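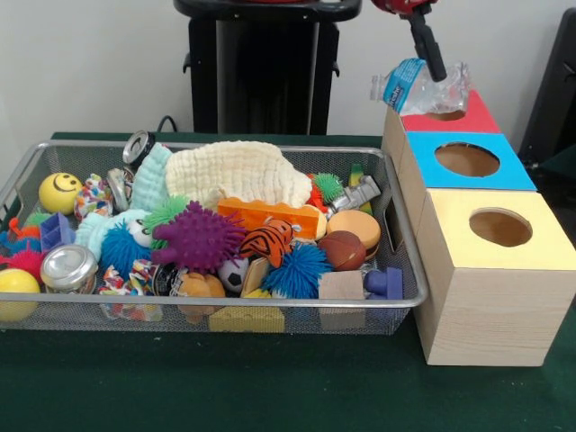 Who Says the Town Has Fallen? A student report on how one small battle reached the news

Dayana Serrano and Kaj Østergaard
Reporting Conflict, second-year project
4 May 2025

What we set out to do

Our module asked us to pick a armed clash that most people have never heard of and follow the news of it from the first message to the last correction. We picked the fight for Prutcombe, a river town that changed hands in August, or did not, depending on whose evening bulletin you trust.

The two sides are the Taltgate government and the Tiren Front. Both claimed the town on the same afternoon. Both thanked the residents for their warm welcome, which must have been tiring for the residents.

How we did it

We collected 97 news items from the first week of fighting and sorted them by source. Kaj wrote the sorting rules. Dayana rewrote them after Kaj had filed a weather forecast under "government statement". (It was a government weather forecast, so the argument went on for a while.)

For each item we asked who had seen the thing being reported. If the item didn't say, we traced the wording back as far as we could.

What we found

Only 25 of the items named a person who had been in or near the town. Most of the others led back to 3 sources: the Taltgate army spokesman, a Tiren Front radio station, and a hotel manager called Ventura, whose hotel was on the wrong side of the hills. Mr Ventura could hear the guns and was generous with his opinions. By the fourth day he had become "local officials".

The number of people leaving was harder. The first report said 1,000 had crossed the bridge, and gave no source. The same figure was still being used at the end of the week, by which time the bridge had been closed to everyone for two days. We could not find a second count. We did find a bus driver's account of the road north, with families walking beside the bus because it was full, and it told us more than the figure did. It was quoted in one item, near the bottom.

"Heavy clashes" appeared so often that we stopped marking it. We never found a report of light ones.

Problems

We don't read the main language of the region, so we leaned on translated bulletins. That puts us in the same position as many of the reporters we have been rude about. We also left out social media, partly for reasons of time and partly because Kaj looked at it for an evening and came back quiet.

Our rules treat a named witness as better than an unnamed one. Our tutor pointed out that people in Prutcombe had good reasons not to give their names. We have kept the rule but would mark those items separately if we did it again.

Still to do

The ceasefire text names Prutcombe twice and spells it differently each time. Dayana is checking whether the second one is a different village.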